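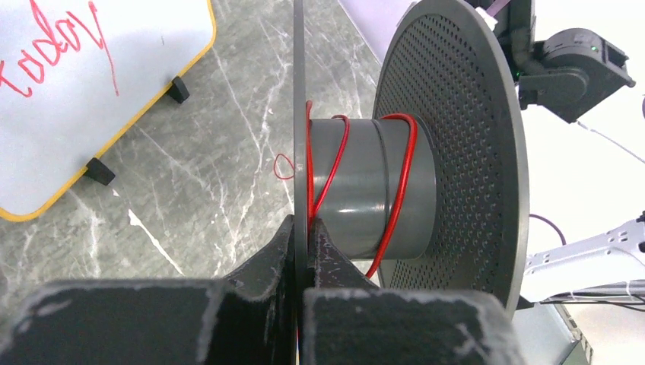
Viorica Barbu wrote in after my last page on workshop drawers to say that everything I'd said about screws and tape was very nice, thank you, but what was she meant to do with wire? She had a whole shelf of it, she said, and every time she pulled out one lot, three others came with it, holding hands.

Well, Viorica, I've been there, and I'm still there on bad days. I like having wire about the place. I use it for mending lamps, for tying up sweet peas, for hanging things off the shed roof and for the doorbell, which I have now rewired more often than I've answered it. So I've had plenty of chances to get it in a mess, and what follows is what I do these days.

Get it onto a spool, any spool. A coil hung on a nail looks lovely and tidy for a week and then it drops a loop over its neighbour and off you go. I save empty spools from everything (ribbon, solder, garden twine, the lot) and when I've got a length of wire left over from a job it goes straight onto one. A short piece of red wire with only a couple of turns to it will still sit happily on a big spool. You don't have to fill the thing!

Don't pull it tight. I used to wind as if I was landing a fish, and then wonder why the wire came off in little kinks. Let it lie fairly easy on the core and turn the spool instead of wrapping the wire round and round it – if you wrap with the spool held still you put a twist in with every turn, and it all comes back out at you later.

Now the loose end, which is where most of the trouble starts. Some spools have a slot or a small hole in the side and you can poke the end through, bend it back and forget it. If the side is full of holes, so much the better, as you can pick the one nearest to where your wire finishes. If there's no hole at all, use an elastic band or a bit of masking tape folded over at the corner so you can find it again. I leave 2 inches spare for this. Less than that and I'm picking at it with my fingernails.

Write the length on the side before you put it away. Masking tape and a pencil will do. I cut 25 feet off a new reel last May for the greenhouse, felt very pleased with the amount left over, and then bought another reel in the autumn as I couldn't remember what I had. Cross it out and write the new figure each time you snip some off.

For keeping them, I've tried a good few things. The Mastero rack from the hardware shop in Skendcombe is sturdy but it has fixed pegs, and my fatter spools won't go on. The Ornus box with the clear lid is better for small stuff, though it does slide about on a shelf. What I've ended up with is a length of broom handle through two cup hooks under the bench, which cost me nothing, and it holds seven spools with room to spin. Slide them on so they all unwind the same way, from the front. I had mine every which way for months and couldn't work out why I kept grabbing the wrong end.

Keep a pair of snips on a string next to it. Mine are an old pair of Zein ones with one handle taped up and they're perfectly good.

And if you've already got the tangle, Viorica, as I suspect you have, take the whole lot out to the kitchen table with a cup of tea and give it 20 minutes. Find one end, any end, and wind from there, easing the knot open with your fingers as you go. Don't tug. Anything shorter than your hand goes in a jam jar for tying up plants, and the rest can go on the broom handle.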